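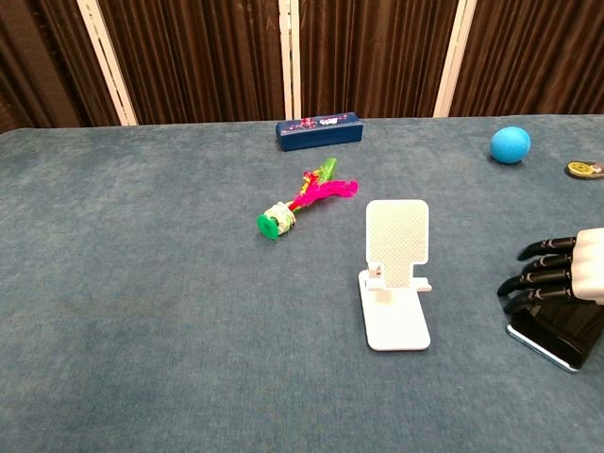

The hand at the practice table, fingers over the phone, with the white stand waiting next to it.

Welcome to the little gallery for our Flister cell, the one Jeptoo Bakilana and I have been looking after since December. So many of you have written to ask how we keep the hand in good order that I thought a page was overdue – and I do love showing it off!

The job in the photo is putting a phone on its stand, and it makes a lovely check on the fingers. Those silver joint pins at the knuckles are what we fuss over most. Every 500 cycles we stop, wipe down all four black fingers with a dry cloth, and feel each knuckle for play before starting up again. Jeptoo keeps the log (we were at cycle 471 when I sat down to write this, so I had better be quick).

The ball and the feathered shuttlecock stay on the table for the other grasps in the set. If you are setting up a table of your own, do try a soft cover like our blue-gray one – it is kind to fingertips and to phones that get dropped.

Uliana Melnychuk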